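Neighbor's party got broken up by police, and now there's a $195 bill in my name?
Posted in Police, Courts & Tickets — Vurnis Community Help
Asked by porchlight_pete, July 21, 2025

I live in the left half of a duplex. The people in the right half threw a graduation party that started as a cookout and ended with cars parked on my lawn and two patrol cars out front. I was home, watching a show about bridges, and at no point was I invited to anything.

Fine. They're young, I was once loud myself. But yesterday I got a letter from the city for a "disturbance response fee" of $195, addressed to me, at my unit, for "hosting or permitting an unruly gathering." The letter says I have until some day in August to pay or ask for a hearing, and that a second violation within the year goes up to $766. So apparently I'm on my first strike as a party animal.

I did talk to one officer that night. He knocked on my door first, I pointed at the other door, and he wrote something down. I have a bad feeling about what he wrote down.

Do I call the police, the city, or the landlord? Do I pay it and argue later? The landlord uses Seseo for everything and so far Seseo has told me my message is important.

bepari_lane_resident

Had the same thing happen on Bepari Lane, except in my case I did host the party, so I just paid. Sorry, not much use to you. I would call the police though, they're the ones who came out.

EDIT: someone messaged me to say the police don't handle the fees. Then call whoever does.

thirdfloor_walkup

Don't pay it yet. In a lot of towns paying counts as admitting the violation, and then you're the one sitting on a first offense when next door celebrates the next thing. Read the back of the letter. It should say who takes the hearing request, and it's usually the city clerk or the finance office. Send it in writing before the deadline and keep a copy. A phone call to a nice person at the front desk is a lovely experience and leaves no trace.

Then ask the police records desk for two things: the incident report and the call log. The log should show what address the caller gave and which one the officers cleared. Mine cost 50 cents a page and took longer to print than the party lasted. If the report has the wrong unit letter, you have most of your case right there. If it says you "permitted" the party, you'll want your lease, showing you rent your half only and have no say over the other one.

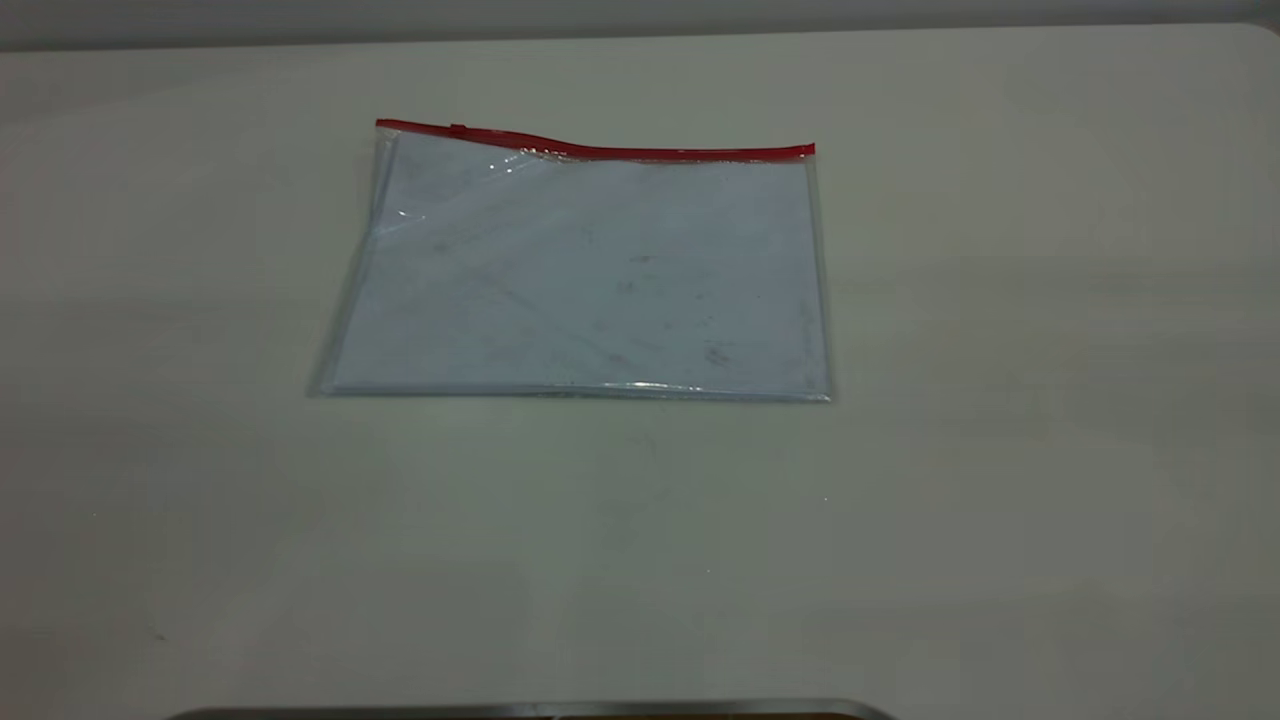 Hearings for this kind of thing are short, and mine was held in a room over the Woseo branch library with around 100 folding chairs and very few people in them. The hearing officer wanted paper and had no interest in my phone. Put the letter, the report, the lease page and any photos of your lawn into one clear zipper pouch, the flat plastic kind, so you can find things while someone is looking at you over their glasses. Print the photos. Bring two sets, as they may keep one.

On the landlord: tell them in writing, through Seseo if you must, and save the confirmation. Some cities send the owner a copy of these letters, and you would like the owner to hear your version before the city's. Ask for a short note saying who rents which side.

If you're on decent terms with the neighbors, you could also ask them to sign a line saying it was their party. Mine did it for a bag of charcoal.

porchlight_pete

Thank you. Called records this morning. The report has me down as "resident, cooperative," and the unit letter is mine. Hearing request is in the mail, copy is in the kitchen drawer. Seseo has closed my ticket as resolved, so I've opened another one.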